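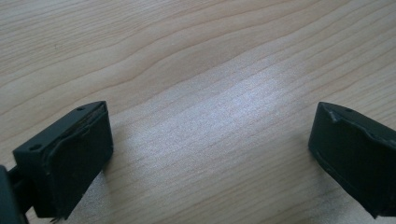

Fig. 1. Light-colored wooden tabletop.

Furniture Care and Maintenance
Handout 2: Wooden Tabletops – Inspection, Cleaning and Refinishing
Clileck Technical Center, Ó Briain Building
Revised 1 May 2024

Scope

The notes cover flat wooden tops used for general work: dining tables, classroom tables, light benches. Veneered tops are included for inspection and cleaning only. Sanding of veneer is treated in the June session and should not be attempted from these notes.

Terms

Top: the horizontal working surface, including its edges.
Film finish: a finish that cures on the surface of the wood (varnish, lacquer, shellac).
Penetrating finish: a finish that cures mostly inside the surface fibers (drying oils, thin oil blends).
Raised grain: fibers that stand up after contact with water.
Witness line: the visible boundary between an old coat and a newer one.

Inspection

Inspect before cleaning and again after. Dirt hides scratches, and a wet surface hides almost everything.

Set a lamp low at one end of the table so that the light runs along the top. Look toward the lamp from the opposite end, then move the lamp to an adjacent side and repeat. Light-colored woods show little under overhead light. Dents and sanding marks that cannot be found from above are usually plain under the low lamp.

Record defects on the plan sheet in pencil. Use S for scratch, D for dent, R for ring, B for burn, G for open glue joint. A scratch that catches a fingernail is marked S2; one that does not is marked S1. Note the direction of the grain with an arrow. Students regularly leave the arrow off, and the sheet is then of little use to the next person.

Check the underside too. A top finished on one face only takes up moisture unevenly and may cup. Cupping is measured with a straightedge laid across the grain at both ends and at the center. Write down the largest gap and where it was found.

Identifying the finish

Choose a spot on the underside or the inner face of an apron, and confirm that it carries the same finish as the top. Place one drop of water on it. If the wood darkens quickly, the surface is unfinished or the finish is worn through. If the drop stands, wipe it off and test a fresh spot with denatured alcohol on a cotton swab. Softening points to shellac. If there is no change, test a third spot with lacquer thinner, which softens lacquer and leaves most cured varnishes intact or slightly wrinkled. Gloves and open windows for both solvents.

Routine cleaning

1. Dust with a dry cloth, with the grain.
2. Wipe with a cloth dampened in water and a little mild soap. Wring the cloth until it no longer drips.
3. Wipe again with clean water.
4. Dry at once with a second cloth.
5. Leave for 30 minutes before setting anything on the surface.

Premex cleaner is stocked in the shop and may be used in place of soap on film finishes. Leave it on for 2 minutes and wipe off. It is not to be used on oiled tops.

White rings are moisture held in the finish. Many fade without treatment. Dark rings have reached the wood and will not respond to cleaning.

Sanding and recoating (solid tops only)

Remove any wax first. Sand with the grain, 120 grit, then 180, then 220. Do not skip a grit. Vacuum between grits and wipe with a dry cloth. For a water-based finish, dampen the surface after the last grit, let it dry, and knock down the raised grain with a few light strokes of 220.

Oil: apply a thin coat, wait 15 minutes, wipe off everything that has not soaked in. Allow 12 hours before the next coat, longer in a cold room. Oily rags can catch fire on their own – lay them flat outdoors to dry, or put them in the lidded metal can by the door.

Varnish: brush across the grain to spread, then with the grain to level. Keep a wet edge. Stopping halfway across a top leaves a witness line that has to be sanded out. Follow the drying time on the can.

Shop work

Practice panels come from the Kinance store and are signed out in the blue book. Each pair inspects one table and prepares one panel, half oiled and half varnished, with masking tape at the division. Label the back of the panel with finish, number of coats and final grit. Plan sheets are handed in with the panel.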